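Liam Entwistle has been mayor of Stundale for 455 days, and in that time he has discovered that a town is a thing you can rename. The visitor centre is now the Welcome Hub. The rates office is Customer Journeys. The tip, where I have spent some of the happier Saturday mornings of my marriage, is the Resource Precinct, and it costs $5 more to get in.

I voted for him, so I'm allowed to complain. He ran against Masanobu Ikeda, a decent old councillor whose entire platform was drains. Ikeda could talk about drains for 40 minutes without notes. Entwistle had a slogan, a nice jacket and a promise to "listen first", and we fell for it like teenagers. Ikeda lost by 293 votes. The drains, I notice, have not improved.

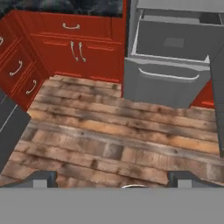 ## The listening

It began in February with a survey. Question one asked how proud I was to live in Stundale, on a scale running from "proud" to "extremely proud". There was a box for other comments, which accepted so few characters that my remarks on Alvarado Road ended halfway through the word "pothole".

Then came the consultants. Council hired a firm called Skalau to tell us what our values were, and Skalau went away and found that we value community. I'd have told them that for a sandwich. Osamu Nishimura, the only councillor who reads the attachments, asked what the work had cost and was told the figure was commercial in confidence. He asked who we were competing with. The minutes record that the question was taken on notice, and there it has stayed.

My neighbour Aurélien Hamel thinks I'm being unfair. Every mayor wastes a bit of money, he says, and at least this one answers his emails. It's true, he does. I wrote to him about the Flulenell footbridge, shut since the flood, and had a warm reply inside the hour thanking me for my passion.

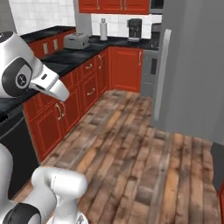
The bridge is still shut. To get from the primary school to the oval, a distance I could throw a cricket ball in my prime, you now walk out to the highway and back. Isamu Nagano, who coaches the under-tens, has started calling it the warm-up.

What bothers me is how hard it is to stay cross. A rude mayor gives you something to work with. Ours remembers your dog's name and agrees with every word you say, and you're back in the car park before you realise he hasn't said what he'll do. Ikeda used to tell people to their faces that their street was not a priority, and he'd give them the year it would be. They hated him for it. Mine got done in that year, kerbs and all.

He tells me he won't stand again, as his knees are bad and he has tomatoes to look after. I've offered to carry the signs.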